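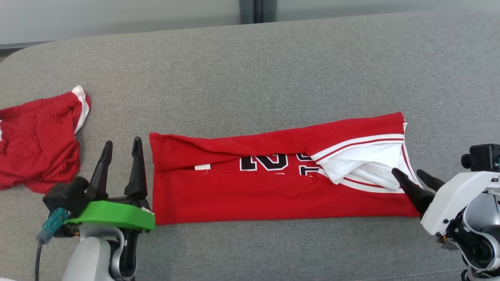

Let the Robot Be Slow

I went to the open day at Hirano expecting to be bored by lunch, and I ended up watching two robot arms deal with a red basketball jersey for so long that my coffee went cold. I have opinions now, so bear with me.

The Hirano people had several stations going (a box stacker, a thing that sorted bolts, the usual), and the crowd mostly drifted to those. They're fast and they make a nice clacking noise. The laundry station was over on the Kandilier side of the hall, and people would stop, watch for a bit, say "my kid could do that quicker," and wander off. I heard that line over and over!

Well, sure, your kid could. But have you ever looked closely at a sports jersey? It's slippery, it has big numbers across the middle, and the striped trim flops over the wrong way whenever it feels like it. The main part was already lying in a long strip across the gray padded surface, and the right end was still a crumpled mess of white fabric with thin red stripes. The right gripper was leaning in toward that mess with its two pointy black fingers, and the matching shorts were in a heap off to the left. I can't tell you how tense I got over an armhole, or whatever that bit was.

The card on the stand said the team had worked through 158 garments so far, and that a jersey takes them 11 minutes on a good run. A man next to me laughed out loud at that. I think he was wrong to laugh, and I think Hirano was a little wrong too, for putting the time in such big print. It invites the race. Everybody ends up comparing the thing with their own two hands, and of course it loses.

What I'd rather know is whether it does the job the same way when the shirt lands differently, and what happens when it grabs two layers by mistake. The woman running the station answered both questions for me, at length, and she was the best part of the day. Put her on the card!

My own folding, for the record, is terrible. I'd let a slow machine grind away at it all evening while I watched TV in the next room. Speed matters in a warehouse. In my house the basket sits there until August anyway.

So if Kaltach hosts the next one, as the flyer says, I hope they give the laundry folks some chairs and a bigger table. I'll bring a fitted sheet.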